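# Steamed puddings – talk notes

May 18, 2019. Baking club evening, Jisberg hall. 27 booked. Keep it moving.
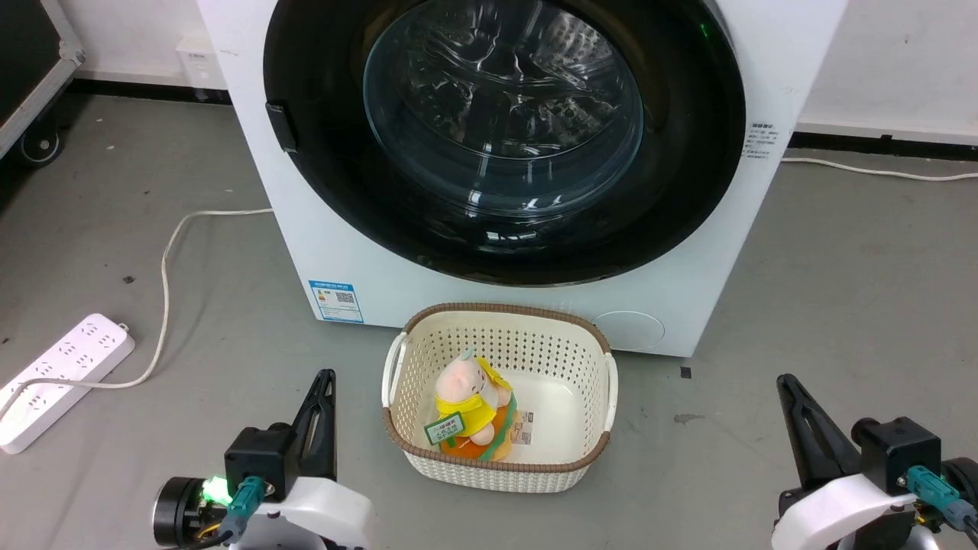
## Before I start

- Phones off, mine too
- Check basin two is still simmering – top up from the kettle, BOILING water only
- Tasting plates at the back, not out until the end or they all stop listening
- Say up front: nuts in the dark one, dairy in both

## Opening (short!)

Ask for hands. Who has made a steamed pudding. Then who has made one more than once. Usually a big drop. That's the talk really – why people make one and stop.

My first one. December, big family lunch, string came loose, water got in, turned it out and it sat down on the plate like wet bread. Ate it anyway with a lot of custard. Didn't try again for two years. Don't drag this out, last time it took ten minutes.

What I want them to leave with: it's a cake batter in a bowl with a lid on, cooked in wet heat. Nothing more to it. No browning, no crust, no rack position to fuss over. Very forgiving oven-wise as there's no oven.

## What it is, what it isn't

- American pudding = creamy, spoon, cold mostly. Not this.
- Steamed pudding = soft cake, close crumb, turned out warm with sauce
- Boiled pudding = older way, tied in cloth, straight in the water. Will mention, not doing
- Brown bread in a can is a cousin. Same idea, rye and cornmeal and molasses. Somebody always brings it up, so get in first

Why steam does what it does. The batter can't get much hotter than boiling water outside, so the outside doesn't race ahead of the middle. No dry edge. Sugar doesn't caramelize, so the color comes from what you put in – molasses, brown sugar, dried fruit. Plain one comes out pale. People think it's raw. It isn't. Skewer it.

## The plain one (hold up the card)

Read it slowly, they'll want to write it down. Handout has it too but they write it anyway.

- 140 grams soft butter
- same of sugar, light brown is best
- same of self-rising flour
- 2 large eggs, room temp
- splash of milk, just to loosen
- pinch of salt
- spoon of vanilla
- jam or syrup for the bottom of the bowl – be generous

Scale not cups for this one. Someone will ask for cups. Say it's on the back of the handout and move on.

Self-rising already has salt in it in this country, most brands, so small pinch. If they only have all purpose, add baking powder – also on the back.

Order of things:

1. Butter the basin. Properly. Up to the rim. Circle of parchment in the bottom if your basin is an old one with scratches
2. Jam in
3. Cream butter and sugar till it goes pale. Don't rush. Five minutes by hand, less with a mixer
4. Eggs one at a time. Spoon of the flour with the second if it looks like splitting
5. Fold in the rest of the flour, big spoon, stop when it's gone in
6. Milk. Should drop off the spoon if you give it a knock
7. Into the basin, leave a gap at the top. It needs somewhere to go!

DO the spoon knock. Use the demo bowl. They like that bit.

## The lid (slow down here)

Where it goes wrong for most people. Spend time.

- Parchment and foil together, parchment side down, buttered
- Fold a pleat across the middle, thumb wide. Pudding rises, pleat opens
- String under the lip of the basin. Twice round. Tight. Get the person next to you to put a finger on the knot
- Make a string handle over the top, you will be glad of it when lifting
- Trim the foil and tuck it up under itself so it doesn't trail in the water. Trailing foil wicks. That was my wet bread one I think

Plastic basins with the clip lids – fine. I have two from Entili, the lids hold, still put a parchment circle under. Check yours is meant for steaming, not just storage. Not all of them are.

Metal basins cook a bit quicker. Heavy ceramic slowest, and my favorite. The big white Druvis one on the table is what I use at home, will pass round the EMPTY one.

## The pot

- Deep, lid that fits
- Something under the basin so it's not on the bottom. Trivet, upturned saucer, ring of scrunched foil. Saucer rattles. You get used to it, or you don't
- Water halfway up the side. Already hot when the basin goes in
- Simmer. Not a rolling boil. If the lid is jumping turn it down
- Ninety minutes for this size. Fruit one, longer, see below
- Don't open for the first half hour, then look every now and then and top up
- Set a timer for the topping up and not just for the end. I burned the bottom out of a good pan ignoring this

Slow cooker – yes. High, hot water, basin must fit with the lid fully down. Takes four hours or so, longer in an old one. Good for a holiday when the stove's full.

Pressure cooker – steam it a while with the vent open first, then bring up to pressure. If you skip that you get a heavy pudding as it never gets the chance to rise. Follow your own manual for times, I'm not going to guess at somebody else's pot.

(Check basin two NOW. Top up.)

## The dark one

Same method, different stuff in it. Run through quick:

- molasses swapped in for some of the sugar, not all, it gets bitter
- ginger, cinnamon, bit of clove. Go easy on the clove
- chopped dates, soaked in hot tea first, drained
- walnuts, toasted
- half a teaspoon baking soda becuase of the molasses

Two and a half hours. Can go three and not mind at all. Better the day after, honest to goodness better the week after, wrapped and in the fridge. Resteam it to serve, forty minutes.

Microwave for single slices. Splash of water on the plate, cover it. A whole one in the microwave goes hard in patches, don't.

## Turning out

DEMO – basin one. Should be resting by now.

- Rest it five minutes, lid off. Straight out of the pot it'll crack
- Thin knife round the top inch only. Don't saw down the side
- Warm plate on top, both hands, over in one go
- Wait. Count to ten. Give it a tap
- If it sticks, hot damp towel over the basin for a minute

If it does come out in two halves say so and put it back together. Sauce covers it. Better for them to see it than not.

## Sauces

Keep it to three, running out of time by here every time.

- **Custard.** Proper one on the handout. Powder is fine on a weeknight, I use it
- **Butterscotch.** Butter, brown sugar, cream, salt, one pan, bubble it three minutes. Goes with the plain or the dark
- **Lemon.** Juice, sugar, cornstarch, bit of butter at the end. Sharp. Nicest with the ginger in the dark one, try that at the back

Hard sauce at the holidays, if they like it. I don't much.

## Questions I'll get

Can you freeze it – yes. Wrapped twice, three months, thaw in the fridge overnight, then steam an hour.

Gluten free – works better than in most cakes, the steam keeps it from drying. Used the Herer blend twice, bit more milk, fine both times. Let the batter stand ten minutes first.

No basin – any heatproof bowl with a lip you can tie under. Coffee cups for small ones! Foil tops, 40 min. Check they're heatproof cups first.

Eggs – haven't done it without. Say so.

Why is mine heavy. One of these: water went off the simmer, old flour, overmixed after the flour went in, or no gap at the top. Ask them which, they normally know.

Why is mine wet on top. Pleat or string. Or foil too low. Back to the lid.

Do you have to serve it hot. Warm is best. Cold with coffee the next morning, no complaints from me.

Suet?? Traditional, hard to find here, ask a butcher, grate it frozen. Frozen butter grated does a decent job. Different texture, more open. Whole other talk.

## Finish

- Handouts by the door, take one each, recipe both sides
- Loan basins – 7 to lend, sign the sheet, back by the next meeting please, and washed
- Next month is shortbread, bring a tin
- Plates out, dark on the left, plain on the right. Say nuts AGAIN
- Turn the burner off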